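How a Robot Decides Where to Put Its Hand

Robot Software for Young Readers, Part 5

A robot at the Edell lab in Tenulholm is learning to handle laundry. It has two arms, and each arm ends in a gripper. The arms get a lot of attention from visitors. Most of the work, though, is done by software, which is a set of instructions that runs on a computer. The software on this robot is called Plulteck. It has separate parts, and each part has one job.

Part one: perception

Perception means working out what is nearby. A camera sends pictures to the computer. To the computer, a picture is a large grid of numbers. Each number tells how bright one tiny dot is, or how much red, green or blue it has. Nothing in the grid says "basket" or "door."

To find a basket, the software uses a model. A model is a program that has been trained with many labeled pictures. For the laundry job, people at the lab drew outlines on 900 pictures and typed a name next to each outline. The model compared its own guesses with those outlines and changed itself a little after each mistake. Now it can mark the parts of a new picture that are probably basket, probably door or probably cloth.

The word "probably" matters. The model gives each guess a score. If the score is low, the robot waits and takes another picture.

Some things are hard to find:
Clear glass or plastic, which lets the camera see what is behind it.
Shiny surfaces, which show reflections of other things.
Soft cloth, which has a different shape every time it is dropped.

A washing machine job can include all of these.

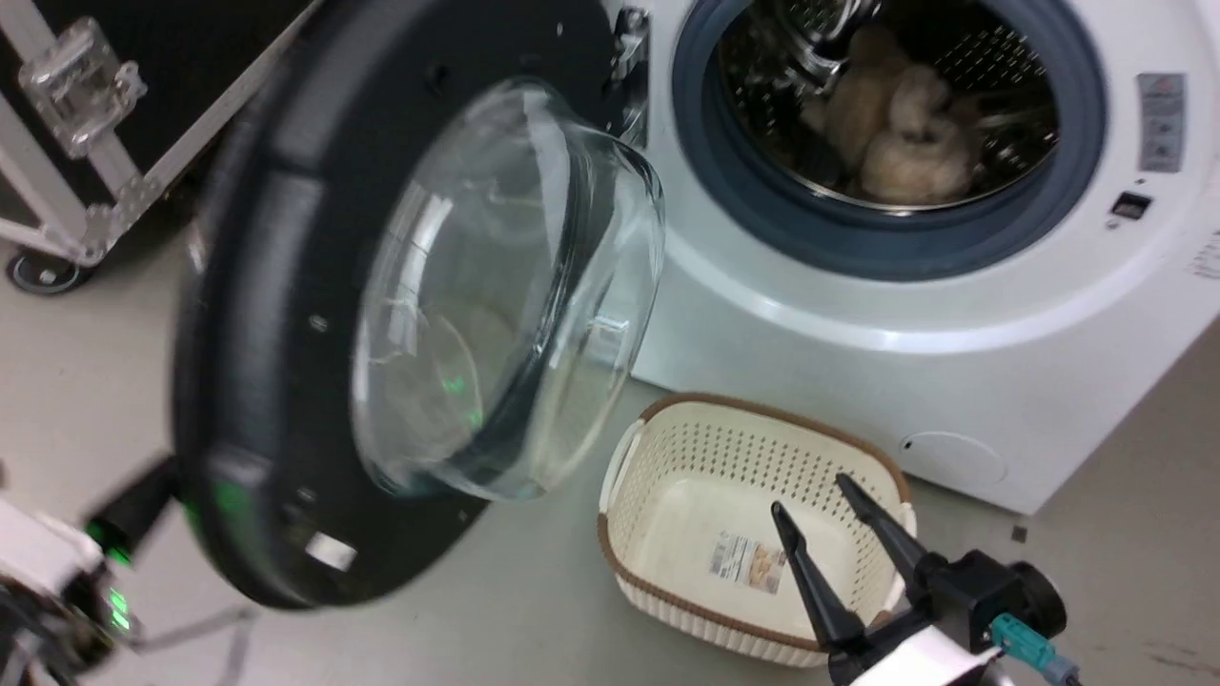

The robot's right gripper, open over the laundry basket. The cream and beige laundry is in the drum.

Part two: planning

Once the software has a map of the objects, it must choose a path. This is called motion planning. The planner knows the length of each arm section and how far each joint can bend. It also knows where the solid things are, and the open washer door is a big one.

The planner tries out paths inside the computer before any motor turns. It picks a path, checks it for bumps and throws it away if any part of the arm would touch something. Then it tries another. The check covers the elbow and the wrist as well as the fingers. With 2 arms working in one small space, each arm also has to be treated as an obstacle for the other.

You can try this yourself. Put a cup behind a cereal box. Reach for the cup without touching the box, and watch your elbow. Your brain just did motion planning.

Part three: control

A plan is a list of positions. Control is the part that makes the motors follow the list. Sensors in the joints report where the arm is now. The controller subtracts that from where the arm should be. The answer is called the error. A large error means a bigger push from the motor, and a small error means a smaller push. Then the controller measures again.

This repeating pattern is a feedback loop. You use one when you fill a glass of water: you look at the level, and you slow the pour as it gets near the top.

Words to know

Gripper: the part of a robot arm that holds things.
Model: a program trained on examples.
Obstacle: anything the arm must not hit.
Error: the difference between where the arm is and where it should be.
Feedback loop: measure, compare, adjust, repeat.

Next in this series: Part 6, How Hard Should a Robot Squeeze?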